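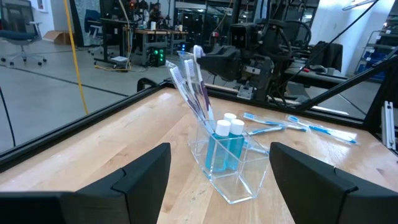
Anayeli had 297 dollars and a bus ticket to Cernlow. That was it. No coat. She'd left the coat at her aunt's, on purpose maybe, so there'd be a reason to go back. The letters she kept in a clear plastic organizer, the kind with compartments, angled sides, light running all down the edges. One slot for her mother's. One for the bank. The rest for Henrique, who wrote too much.

The bus was late. Then it wasnt, it was just parked on the wrong side of Hamdan Street and she had to run for it. 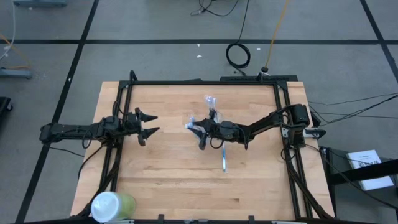

She got the seat over the wheel. Flinwood went by, the water tower, the closed bakery. 5 stops. She read his last letter again. 3,000 for the house, he said, the whole house, roof and all, they only want it gone. Come see it before you say no.

She'd already said no. Twice, by phone.
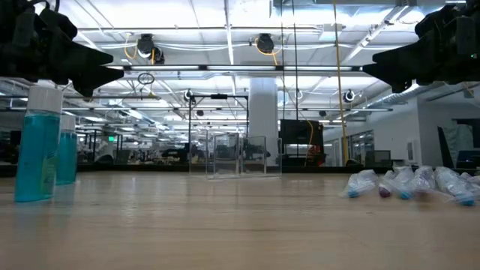

Blue, like the shutters he promised her.

Cernlow at dusk. Smaller than she thought. Number 907 was up the hill, and the hill was all mud, and teh porch light was on. Henrique Teixeira in the doorway with a broom, thinner. He didn't say hello. He said the stairs were bad, keep left.

She kept left.

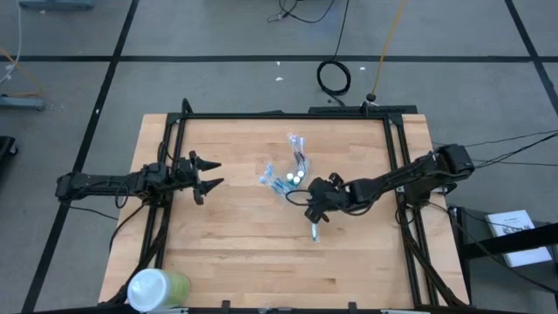
I read this out loud to my sister and we both want to know if she stays, wrote Wolasgate. Please say there's a part two, and please let somebody get that girl a coat.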